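Tableware and kitchen textiles made in Gazi will have to carry a small label of origin

Small producers of plates, bowls and kitchen cloths in Gazi will get a common label of origin this spring, after the town council agreed to pay for the first year of the scheme. The label will be free for workshops with fewer than five workers. Bigger ones will pay a fee which is not yet decided.

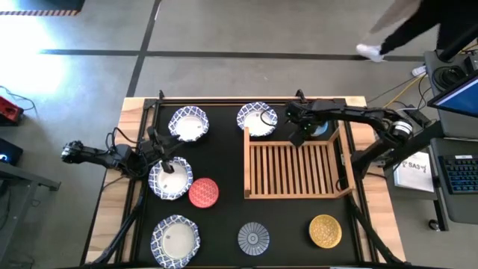
GAZI, February — The council voted for the label late in the evening, after a discussion that lasted much longer than planned. In the end the text passed with only small changes. It says that any plate, cup, bowl, tea towel or tablecloth sold under the name of the town must be decorated, printed or finished inside the town limits. Where the raw material comes from is left open, and this was the point that took the most time.

Until now anybody could write the name Gazi on a box. Shops in the old market street sell blue and white plates which come from several countries, and a visitor has no easy way to know which of them were painted nearby. Prices do not help much either. In one shop window near the bus station, two bowls of the same size stand next to each other, one at four times the price of the other, and both have the name of the town on a paper sticker.

The workshops have asked for a label for many years. An earlier attempt failed when the producers could not agree on one question: does a printed pattern count as local work, or only a pattern made by hand? The new rules accept both, but the label will have two colours. Blue means that the decoration was made by hand. Grey means that it was printed or transferred by a machine. Some of the older workshops wanted a separate name for their goods and are still not satisfied with this answer.

The textile makers joined the scheme only in the last weeks. Their situation is a little different, as most of them buy plain cotton and linen and print it in small quantities. For them the biggest cost is the cutting of new printing blocks and screens, and a label that asked for handmade tools would have closed the door to nearly all of them. Under the final text, a cloth can carry the grey label if it is printed in the town, and the blue one if it is printed by hand with blocks.

According to the council's paper, 60 workshops and family businesses can ask for the label in the first year. Of these, 17 work with textiles. The rest make or decorate ceramics, and a few do both. A workshop must send samples of its work, a short description of how it is made and the address where it is done. An inspector can then visit during working hours. There is no exam and no jury of taste, and the council repeated several times that it does not want to judge which patterns are beautiful. 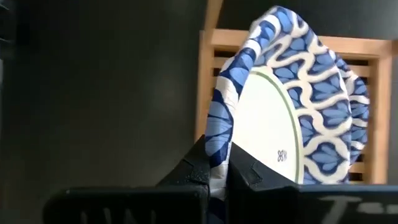

The name of the label was also a matter of debate. The first proposal was to use only the name of the town, but this was considered too close to what is already on the stickers. The council chose Flarkarent, an old local word for the market days when the kilns were opened and the pots were sold still with ash on them. Not everybody under fifty knows the word, and one shopkeeper complained in writing that tourists will never be able to pronounce it. The council answered that they will not need to pronounce it, only to recognise it.

The label itself will be a small round mark. On ceramics it will be fired on the bottom of the piece or, for the smallest cups, attached with a string. On cloth it will be sewn into the hem. Paper stickers will not be accepted, as they are easy to copy and they fall off in the first wash.

Two larger companies in the area have reacted in different ways. Grollix, which sells tableware to hotels and restaurants, said it will ask for the grey label for one of its series and wait to see what the customers think. Telport, which packs and sends goods for many of the small workshops, asked for clear rules about mixed boxes. Many gift sets contain a local bowl together with a cloth or a spoon from another place, and the company wants to know what can be printed on the outside of the box. The council has promised an answer before the summer season. For the moment, the label may appear only on the single piece and never on the packaging.

Shopkeepers will have 4 months to sell what they have under the old stickers. After this time, goods without the label can still be sold in the town, but the word Gazi must not be on them or on the shelf where they stand. Fines are possible, though the first step will always be a written warning.

The question of second-hand and antique pieces is still open. Old plates from the town have no label, of course, and some families sell a few of them each year at the street market. The draft did not mention them at all. The council said that it will add a paragraph on this point, probably with an exception for private sellers.

Application forms will be available at the town hall and at the public library from the beginning of next month. The town hall desk is open for questions until 5 in the afternoon, and producers who wish to bring samples are asked to wrap them well and to write the name of the workshop on the outside.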